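Home Browse topics Bedrooms & Bedding Unanswered Sign in

Fitted sheet keeps wrinkling near the headboard. Is it the sheet or me?

Posted by Kirka

I bought a gray fitted sheet a couple of months ago after reading a lot of praise for it, most of which I now doubt. The sides go on fine and stay put. The part toward the headboard bunches into soft wrinkles, and smoothing them with my hand only pushes them somewhere else. The package promised a "no-wrinkle fit." I paid extra for that.

Every bedding site tells me to buy something: straps, clips, a topper, a different sheet. One page had 1,573 reviews for a set of corner clips and I couldn't find a single one that said what size mattress the person had. Before I spend more money I'd like to hear from somebody who fixed this without shopping.

Pillows are at the foot of the bed while I mess with it.

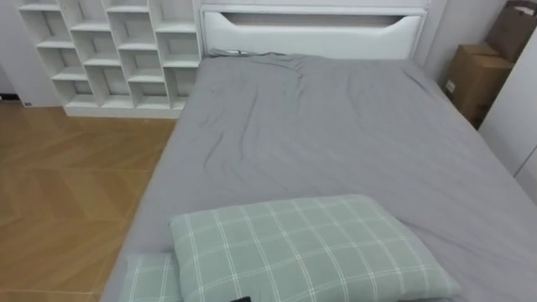

Gray fitted sheet, with the creases up toward the headboard.

I wash it warm and tumble dry it. Thread count on the label is 330, if that matters. I suspect it doesn't.

Posted by Sultana

It doesn't matter. Thread count won't tell you how a sheet fits.

Check the pocket depth first. It should be on the label, and you compare it with the height of your mattress plus any pad under the sheet. If the pocket is a lot deeper than it needs to be, the spare cloth has to go somewhere, and up by the pillows is where I always get it. Pull the bed away from the wall if you can. With a headboard right against the mattress it's hard to get your hands down there, and most people (me included) hook the top corners over the edge and stop. Lift each top corner of the mattress, tuck the elastic well under, then go to the foot and pull toward you before doing the last two corners.

Also take it out of the dryer a bit early. I'm not convinced by dryer balls, vinegar or any of the other tricks that get passed around – I tried most of them and saw no difference.

Posted by Hemivix

just iron it? or put a blanket on top, you can't see the sheet then

Posted by Jemov

I'd go along with the corner advice but wouldn't expect too much. Mine looks flat for one evening and is creased again by morning, and that's after I did everything right. Check that you haven't put it on sideways, too. On a bed that's close to square it will almost fit the wrong way and you get slack at one end.

If it's still loose after that, send it back. "No-wrinkle" on a package means very little to me.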